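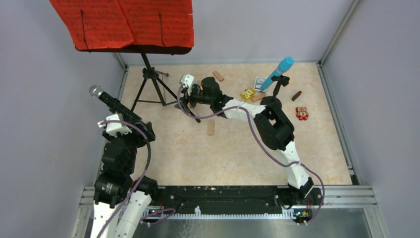 Teaching the arms by hand: tips from our workshop bench

I keep these notes on the wall beside the bench in Stanemau, and several people have asked me for a copy. They concern the small arms that you guide yourself, either by holding the arm and moving it or by moving a pair of leader handles while the arms follow. Our workshop does both. I learned with the handles and I still prefer them, although my colleague Kamil Bednárik will tell you the opposite.

Before you begin

Decide where the task starts and where it ends, and write it on a piece of paper. "Put the microphone to the stand" is too little. Must the clamp be closed at the end? Does the gripper go home after, or does it stay? If two persons give the lessons, both must read the same paper.

Do one full run with the recording off. You will find the place where your elbow hits the chair.

Screw down everything that should not travel. For stands with folding legs, open the legs fully and check each foot. A leg that is open only three quarters will hold a light thing very well and then fold when the gripper pushes from the side.

Wipe the floor panel with a dry cloth. Crumbs and bits of tape look like small objects to the camera, and a learning program can give them more attention than you would believe.

Cables

Run the cable along the arm with a loose loop at every joint. Then move each joint to both of its limits, slowly, and look at the loop. If it becomes straight at any moment, give it more. If it hangs so low that it sweeps over the table, take some back. Hook and loop straps are better for this than zip ties, because you will change your mind. I changed mine four times in one October.

Mark the cable at the last strap with a line of paint pen. When the line has moved, the cable has slipped.

Moving the handles

Go slower than feels natural. Beginners move like they move their own hand, with a fast reach and a sudden stop, and the arm shakes at the end. I count quietly to three for every reach.

Keep your wrist in the middle of its range when you start. If you begin already twisted, you will have no more turn left when you need to tighten a knob.

Do not correct with many tiny movements. Lift away, come again and close once. The small trembling corrections are also copied, and later the arm will tremble beside the object for no reason that you can see.

With two arms, let one wait. It is tempting to move both from the first second, but a lesson where the left arm holds and the right arm works is easier to repeat. When you are comfortable, overlap them a little.

Rest after 55 minutes, even when it goes well. My worst recordings are all from the end of a good morning.

What the wrist camera sees

Watch the wrist picture on the screen for at least some of the practice runs. From your chair the approach can look perfect, and from the wrist the object is hidden behind your own finger until the last moment. Change the angle of approach so that the object stays between the fingers for as long as possible.

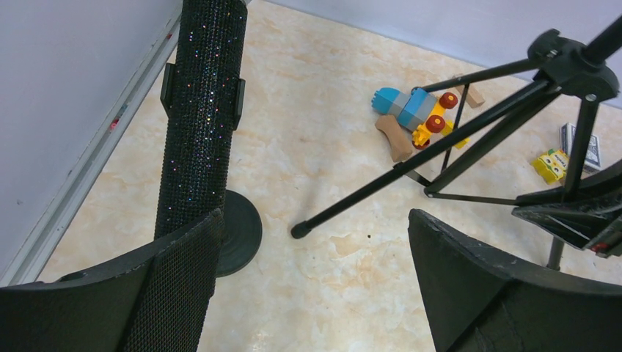 Thin black legs and rods are the hardest things in our work. They cross each other in the picture, their shadows cross also, and it is difficult to judge which one is nearer. I lower the gripper beside the leg first and go sideways after, never straight from above. If you have a lamp that can be moved, put it where the shadow falls away from the place of gripping.

Shiny coverings are troublesome in another manner. The small sparkles change with every movement of the camera. Grip such a thing on its plain part if it has one, and give more lessons than you planned.

Clean the camera lens on Sunday, or on whichever day you do the cleaning. A fingerprint on it is very easy to miss.

Placing the small things

Leave some toys and blocks on the table which have no part in the task. The arm should learn to go past them. Move them between the runs, turn them, lay one on its side, push two together. Soledad Ridgeway, who taught me, used to close her eyes and drop the blocks from a hand's height. I do this also, but with the soft ones only.

Do not move everything in every run. I change the extras each time and the stand every tenth time, a few centimetres and a little turn.

Put heavy pieces away from the tripod feet. A foot standing on a block is a fall that waits.

How many and which to keep

For a simple pick and place I record 200 runs. For anything with a clamp, a knob or a page that must be hung, I record 300. Kamil says that 94 careful ones are enough for him, and I have seen his results, so perhaps he is right and I am only slow.

Delete a run if you bumped the table, if you forgot the ending, or if somebody spoke to you and you stopped in the middle. Keep a run where the object slipped and you took it again calmly. These are useful. Mark them in the log with a letter so they can be found.

Write the log by hand immediately after each group of ten. I tried to do it from memory in the evening and it was full of guesses.

Finger pads

Worn pads slip on smooth plastic first, so test with a smooth brick and pull gently. Replace both pads at the same time. Blow dust from fabric covered ones, and do not use oil near them.

When you finish, park the arms low before you cut the power, with one hand under the elbow. Ours drop when the motors let go, and the table has two dents from the time before I knew it.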